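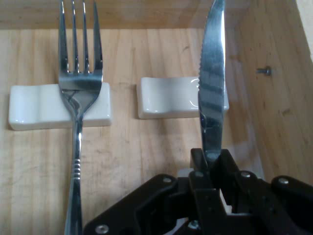 What is Salt Line?
Salt Line is a research and exhibition project about the salt pans at Likholm, which closed in 1894, and about the people who worked them. It opens to the public in November at the Halta arts center.

18/09/2019

The Halta arts center has announced the program for Salt Line, a two-year project that looks at how sea salt was made and taxed on the Likholm shore, and at what the trade left behind in the ground. The work combines archive research with new pieces in salt, clay and sound.

Salt was boiled at Likholm for several centuries. Most of the pans stood on common land until the shore was divided and fenced, after which families who had used it freely had to pay rent for a place at the water. The project follows that change through rent books, court records and maps, many of which have not been shown before. A ledger from the last working pan lists 1213 deliveries of fuel, nearly all of it peat, and the full list will be read aloud as part of a sound piece in the main gallery.

The artists also spent time on the shore itself. Clay dug near the old pan sites was fired into shallow trays, which were then filled with seawater and left to evaporate indoors. The trays will stay in the gallery for the length of the show and will be topped up every week, so the crust on them will keep growing. Visitors are asked not to touch them.

A second strand of the project deals with the desalination plant at Zera, further down the coast. The plant returns brine to the sea through a long outfall pipe, and a film made at the site sets its daily routine beside written accounts of the pan workers' shifts. The film runs for 43 minutes and will be shown on the hour — the last screening of the day starts at four.

A small book will be published by Karagiannis to go with the exhibition. It includes the court records in full, a set of shore maps and an essay on salt taxes. Copies will be on sale at the front desk and through the publisher.

Guided walks to the pan sites will take place on weekend mornings while the show is open, tides permitting. Each walk can take up to 2 school or community groups, and places must be booked ahead. The path is uneven and crosses wet ground in places, so boots are advised. A shorter route along the sea wall is open to wheelchair users.

Entry to the exhibition is free. Opening hours, walk times and booking details will be posted on the Halta website next month. After it closes, the rent books go back to the Likholm parish archive, where they can be seen by appointment.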